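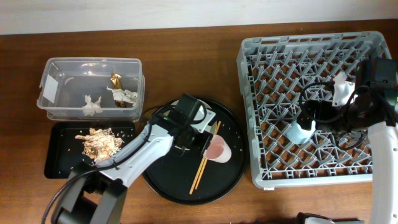

Progress report to Finanwood
Gripper and wrist camera comparison, table-clearing task
Prepared by Colton Gill, Monday, April 13, 2026

The comparison is on schedule and the first block of trials is finished. We are testing the Trinon and Limham fingers on the same job, which is clearing a used table and sorting what comes off it. Food scraps go on the rectangular tray, paper and wrappers in the clear bin, and dishes in the grey rack. The two-arm layout lets one arm work over the round tray while the other holds a cup above the rack, and that overlap is where most of the time savings have come from so far. We have logged 1938 attempts since October, all of them on the shared bench in the Zoëga room.

Cups are in good shape with both finger sets. Plates are slower, mainly when the rim sits close to the tray and the fingers have little to get under. Chopsticks are still the weakest item. Gordon Paquette has cut a narrower tip for the Limham set and we will run it in the next block.

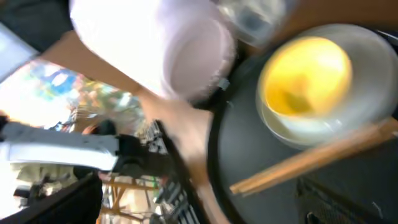
Liquids were added to the task list at your request. We wanted to know how each wrist camera copes when something in the bowl could spill and the view is changing quickly. Fast movement is still a problem. A lavender bowl close to the camera smears badly, while the white bowl with the yellow liquid in it stays fairly readable against the black tray. We are now testing shorter exposures and extra light over the bench. The added light helps, but it also puts glare on anything glossy.

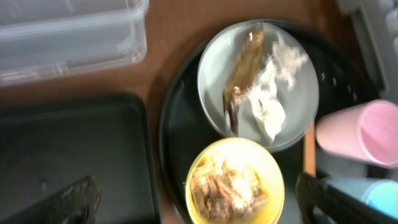

Wrist view with plate, wrapper and tissue on the round tray, yellow bowl of food below.

Wrappers and tissues left on the same plate are our hardest sorting case. Both finger sets tend to pick up the two together. We tried 8 grip settings and kept 2 of them for the next block.

The other open item is how much the fingers block the wrist camera. At close range a wide finger can block much of the view around the dish it is reaching for,

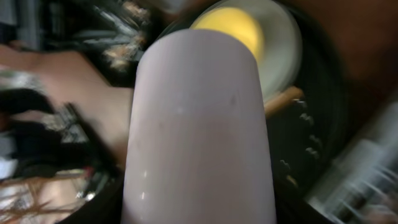 and the controller then has to rely on the last clear view it had. Moving the camera mount out to the side should fix part of this. Gordon has drawn up a new bracket, and fitting it will take around 6 days including recalibration.

Spending is within the approved amount. The only change we are asking for is to move the unused travel money to spare fingertips – the soft pads wear faster than we planned for. Please let me know if that needs a separate form.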